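Skultus Planner: Frequently Asked Questions

What does Skultus do?
It takes two arms and one goal and works out who moves when. Most of the code is about keeping the arms from meeting.

Can it handle hoses and cables?
Sort of. A rigid part has a pose. A hose has opinions. Release 3 models a hose as a chain of 133 short links and replans whenever the perception node reports that the chain has moved, so expect a lot of replanning.

Do I have to uncoil the hose first?
No. Coils on the table and coils in a clear bin both go through the same tracker. Clear plastic confuses most depth sensors, so set bin_walls by hand in the config file and save yourself a Wednesday.
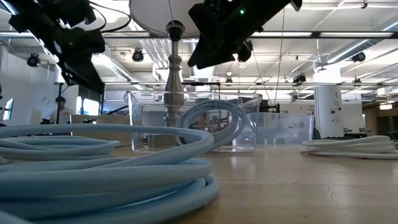
Iker Palacios wrote in to say that the tracker swaps the two ends of a coil whenever loops overlap, and that raising the link count to 705 only made it wrong more slowly. He is right on both counts. Set end_lock to true, which stops the swapping in most cases, and put the link count back where it was.

Why does the planner quit with error 1175?
Both arms asked for the same loop and neither would yield. Give one of them a higher priority. It doesn't matter which, though people argue about it on the Hikine list.

Does it work with Salus controllers?
Yes, through the Salcedo bridge. Start the bridge first. If you start it second, nothing will complain and nothing will move.

Is there a graphical interface?
There is a window with a Stop button in it.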